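Left arm drifts into contact after reset, sim only (two-arm counter task)
Forum: Simulation and Controls
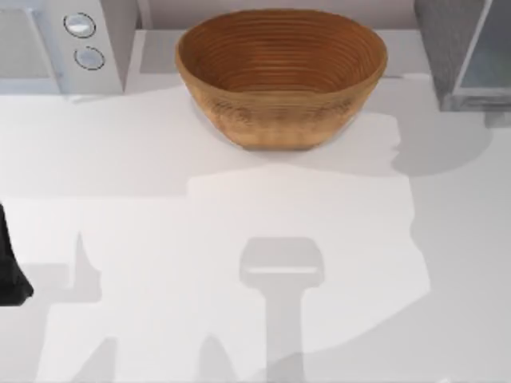 tranimano_dev wrote:
Build is Tranimano 4.2, two arms, kitchen counter layout, bowl pick. After an episode reset the left arm sags before the first command arrives, then the controller pulls it back hard. In 7 out of 16 runs the finger hit the counter during the sag. The contact solver reports a large impulse, the episode aborts, and the bowl never gets touched. Right arm is fine. Same gains on both.

Things I have ruled out: the bowl mesh (replaced it with a box, same fault), the microwave collision body (disabled, same fault), and dropped frames.

kettle_torque wrote:
Post the reset order. If you enable gravity before you write the hold target, you get free fall for as many steps as the gap lasts.

tranimano_dev wrote:
Joint positions, then velocities, then gravity on, then targets. Both arms go through the same function.

kettle_torque wrote:
Same function, but called one after the other. Which arm goes first?

tranimano_dev wrote:
Left.

kettle_torque wrote:
Then left waits for right to finish. Move gravity to the end.

mortise22 wrote:
I don't agree that this is only ordering. A gap of a few steps should give a few millimeters of sag. If the finger reaches the counter, either the start pose is too low or the integral term is carrying over from the last episode. We had the second one on the Fivholm cell. On hardware it bent a fingertip and tripped the safety relay, and we lost an afternoon to recalibration. Clear the integrator at reset.

kettle_torque wrote:
The integrator doesn't explain why right is fine.

mortise22 wrote:
It does if left ends the episode loaded and right ends it parked. Log both terms at step zero before arguing.

sudstead_lab wrote:
Also check your timestep. Ours was set to 4 ms in the scene file and 2 ms in the controller config. No warning anywhere. The Wieser bridge accepts both values.

tranimano_dev wrote:
Timestep matches. Logged step zero: the left integrator is nonzero on every failed run and zero on most of the good ones. Moving gravity to the end reduced the sag but did not stop the aborts. Clearing the integrator as well: 16 runs, no contact.

kettle_torque wrote:
Fine, two faults. I would still fix the ordering first.

mortise22 wrote:
Keep the abort threshold where it is. People raise it to get clean runs and then carry the same config over to the real arms.

tranimano_dev wrote:
Threshold unchanged. Patch goes in the reset branch tonight. I have not tested it with a payload in the gripper at reset.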